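Das Straßenfest braucht keine Flatrate
Ein Standpunkt zur Preisgestaltung kulinarischer Veranstaltungen

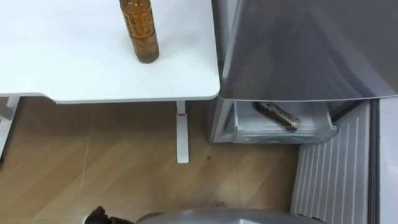
Was der Pauschalpreis verspricht

Die Zahl der kulinarischen Feste in kleineren Städten hat in den vergangenen Jahren deutlich zugenommen. Suppen, Knödel, Käse, Craft-Bier: Für nahezu jedes Erzeugnis findet sich inzwischen ein Wochenende, an dem es im Mittelpunkt steht. Dies ist grundsätzlich zu begrüßen. Bedenklich erscheint indes die Selbstverständlichkeit, mit der sich dabei ein bestimmtes Preismodell durchgesetzt hat. Der Gast entrichtet am Eingang einen festen Betrag und darf anschließend so viel verzehren, wie er möchte.

Das Knödelfest in Osow, das im Juni erstmals auf dem Gelände der ehemaligen Markthalle stattfand, folgte diesem Muster. Der Eintritt betrug 38 Euro und schloss sämtliche Speisen an 19 Ständen ein. Die Veranstaltungsgesellschaft Harnorus zeigte sich mit dem Besuch zufrieden; 2000 Karten waren im Vorverkauf abgesetzt worden. An der wirtschaftlichen Tragfähigkeit der Veranstaltung soll hier nicht gezweifelt werden. Zu fragen ist vielmehr, welchen Umgang mit Lebensmitteln und mit dem Handwerk der Küche ein solches Modell begünstigt.

Wer 38 Euro bezahlt hat, beginnt zu rechnen. Er nimmt den zweiten Teller, bevor der erste geleert ist, und stellt sich vorsorglich an der nächsten Schlange an. Am frühen Nachmittag standen in Osow auf den Stehtischen zahlreiche halb gegessene Portionen, die am Abend entsorgt werden mussten. Den Gästen ist daraus kaum ein Vorwurf zu machen. Sie verhielten sich so, wie es der Preis nahelegte.

Die Lage der Betriebe

Weniger sichtbar sind die Folgen für die teilnehmenden Küchen. Bei einer Pauschale erhalten diese in der Regel eine vorab vereinbarte Vergütung, die sich weder nach der Qualität noch nach der tatsächlichen Nachfrage richtet. Ein Betrieb, der seine Knödel von Hand formt und mit Butter aus der Region serviert, wird ebenso vergütet wie der Nachbar, der tiefgekühlte Ware erwärmt. Unter diesen Umständen ist es betriebswirtschaftlich vernünftig, an der Zutat zu sparen. Dass mehrere Stände dies in Osow nicht getan haben, verdient Anerkennung — verlassen sollte sich ein Veranstalter darauf nicht.

Maite Pacheco, Inhaberin des Gasthauses Zabala, hat ihre Teilnahme im kommenden Jahr bereits abgesagt. Sie habe, so ihre Darstellung, an einem Tag mehr Portionen ausgegeben als sonst in einer Woche und mit kaum einem Gast ein Wort wechseln können. Für ein Haus, das neue Stammgäste gewinnen möchte, ist dies ein schlechtes Geschäft. Gerade die kleinen Betriebe werden jedoch gebraucht, wenn ein solches Fest mehr sein soll als eine Kantine unter freiem Himmel.

Ein anderer Weg

Als Gegenbeispiel kann der Suppenmarkt in Pivwood dienen. Der Eintritt ist frei, die Portionen sind bewusst klein bemessen, und jeder Stand legt seinen Preis innerhalb eines vorgegebenen Rahmens selbst fest. Standgebühren werden nach Umsatz erhoben. Der Besucher entscheidet bei jedem Teller neu, und er darf nach zwei Suppen nach Hause gehen, ohne das Gefühl zu haben, Geld verschenkt zu haben.

Gegen dieses Modell wird eingewandt, es sei unübersichtlich und am Ende teurer. Der erste Einwand lässt sich durch einen Aushang mit allen Preisen am Eingang weitgehend entkräften. Der zweite trifft auf Gäste mit großem Appetit zu. Familien mit kleinen Kindern und ältere Besucher hingegen, die selten mehr als zwei oder drei Portionen essen, tragen bei der Pauschale die Kosten der anderen mit. In Osow zahlten Kinder ab sechs Jahren den vollen Preis. Sozial ausgewogen ist eine solche Regelung nicht.

Schwerer wiegt das Argument der Planungssicherheit. Ein Fest, das Bühne, Strom, Reinigung und Sicherheitsdienst im Voraus bezahlen muss, benötigt verlässliche Einnahmen. Denkbar wäre daher eine Mischform: ein geringer Eintritt, der die Grundkosten deckt und zwei Kostproben enthält, dazu der Einzelverkauf an den Ständen. Auch die Stadt könnte ihren Beitrag leisten, indem sie die Gebühr für die Nutzung des Platzes erst nach der Abrechnung festsetzt.

Die Vorbereitungen für das nächste Knödelfest haben nach Auskunft von Harnorus begonnen, über die Preise ist noch nicht entschieden. Es wäre angebracht, die beteiligten Küchen vor dieser Entscheidung anzuhören und ihnen die Zahlen des ersten Jahres offenzulegen.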